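Renting Out the Upstairs Rooms, Six Months In

July 2024

We started renting the two upstairs rooms in January, after my mother moved in with my sister and the top floor stood empty. I said back then I would write something once I had a real idea of how it was going, so this is that post.

The first thing I learned is that short stays are more work than long ones. We had 16 bookings through the winter and spring, and 12 of them were for a single night. A single night means the same sheets, the same towels and the same vacuuming as a week does. I have since set a minimum of two nights, and bookings dropped less than I expected.

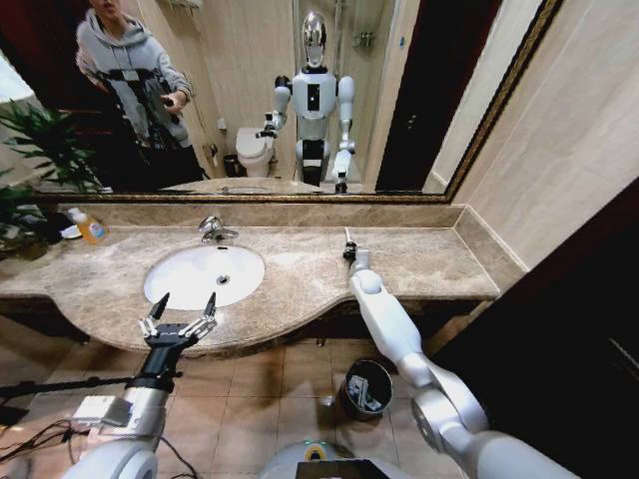

Laundry is the biggest cost after heating. I was sending the sheets out to a service in town until I added up the bills and got $1,431. Now I do them at home and hang them in the garage when it rains. White sheets are easier than colored ones. You can wash everything hot and you never have to match a set.

Keys were a problem until Bradley Haslam, who did our back door, talked me into a keypad lock. Guests get a code the day before they arrive. I change it when they leave, and I keep a written list of old codes so I don't repeat one.

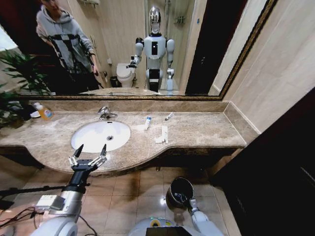

Cleaning takes me nearly two hours if I do it in the same order each time. I do the bedroom first, then the stairs, and the bathroom last. Glass is the slow part of any bathroom, and with a big wall mirror and a shower enclosure to get through I go over both with a dry cloth at the end. Marble only gets mild soap, no vinegar.

Prices stay where they are through the fall. Ryan Ellwood asked in the comments last time whether we take dogs. We do, one per stay, and there is no extra charge.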